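Votgate snack corner, monthly walk-through
2023-05-08, checked by Rukhsana Talpur
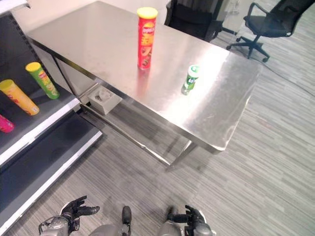

Shahzad Mughal asked whether the steel table still has to be wiped down on days when only sealed snacks go out, and yes please, it does – people put their hands and their cups on it all day!

1. Table top. Stainless steel, no sharp edges found when I ran a cloth round the rim. OK. I love how quick this one is to clean compared with the old one from Bunance.

2. Table legs and crossbar. Pushed from both sides, no wobble. OK. Please tighten the feet again in September anyway.

3. Load. Limit on the label is 800 lb and we are nowhere near it with a chip canister and a small bottle. OK.

4. Shelving. Canisters lying on their sides on the upper shelf, lower shelf free. Pass, with a comment: stand them up or put a lip on the front. A rolling can is a silly way to trip someone. Talha, could you look at this?

5. Floor. Carpet tiles flat, no lifted corners that I could find with my shoe. There is a dark cable across the floor. NEEDS ACTION: run it along the wall or cover it. Ticket 1088 is open.

6. Chairs. Castors roll freely, backs lock. Push them in when you leave, it makes the walkway so much nicer.

7. Dates on packages. All good, 2 checked. Great job, Mekdes!

Result: pass, items 4 and 5 to be rechecked by Noémie Jacquet.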